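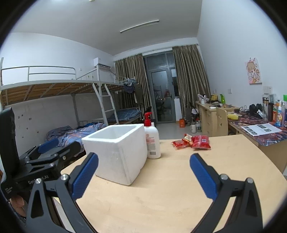
Station 2: Hand-held grippers at a table

Notes for the February visit, prepared by Soledad Benavides. Please read them before we continue to the Kincaid hall.

At this station the task is done by people, and the recordings are used later for teaching an arm. The tool has two fingers with blue pads. Before you take anything, open the fingers wide and look at where both pads will touch.

The objects are ordinary ones, and each asks for a different grasp:

Foam box, open at the top. It has thick walls, so you can pinch one wall. Press lightly - foam keeps the mark of a hard grip.

Pump bottle with red head. Take it by the body. The head can turn or go down under the fingers.

Snack packets. These are the most difficult. A puffed packet changes its shape when you close on it, and a flat one gives the pads very little to hold.

Two grippers can work over the same table. Agree with your partner who moves first, and keep the linkages apart.

During the demonstration, write down for each attempt: the object, the side of approach, and whether the grasp was held until the fingers opened again. Lyle Doucet asks for 8 attempts per student. Last year's group brought back 344 attempts in total, and we will compare our results with theirs in the seminar.

Question to prepare: which information does the person holding the tool have, that the recording does not contain?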